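Setting a contact-stop rule for cutting moves in Rurkix

This page covers the downward stroke only. Grasping the knife is in the previous part, and you should have a stable grasp before you start.

What you need

Rurkix installed on the control PC, a calibrated arm with a multi-fingered gripper, a cutting board and something soft to cut. We use peeled potato.

1. Record the board height

Jog the arm down until the blade rests on the bare board. Save the pose as board_z. Do this again whenever the knife has been regrasped, even if the board hasn't moved.

2. Zero the force estimate

Lift clear of the board, hold still, and run zero_wrench. Wait 200 ms before you send the next command. If you skip the wait, the first few samples still carry the old offset.

3. Write the stroke

Open stroke.cfg and set:

mode: guarded
axis: z
start: board_z + 60 mm
speed: slow
stop_on: contact_or_height
retract: true

Use contact_or_height, not contact. With plain contact the arm stops as soon as it meets the potato. The combined setting ignores force until the blade is within 2 mm of board_z.

4. Dry run

Send the stroke with nothing on the board. The log should show one stop event at board_z. Two events mean the filter window is too short – raise it one step and repeat.

5. Cut

Place the food and start the stroke from the console on port 1337. Keep the stop button within reach. Check the log after each stroke. 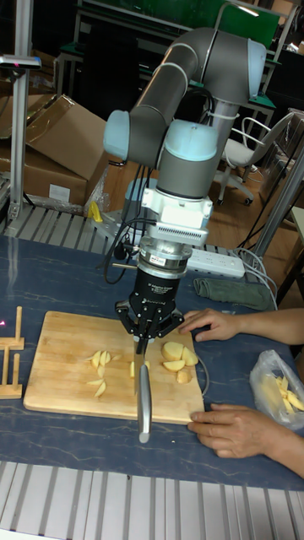
Blade down on the board, with cut potato on both sides.

Known problems

If the blade tilts at contact, lower the speed first. Teófilo Zapata also found that a stale tool frame gives the same symptom, so reload it before changing any gains.

Retract sometimes fails after a manual stop. Clear the fault, then send retract by hand. Arif Sinaga is working on a fix for the December release.

Next part: spacing the slices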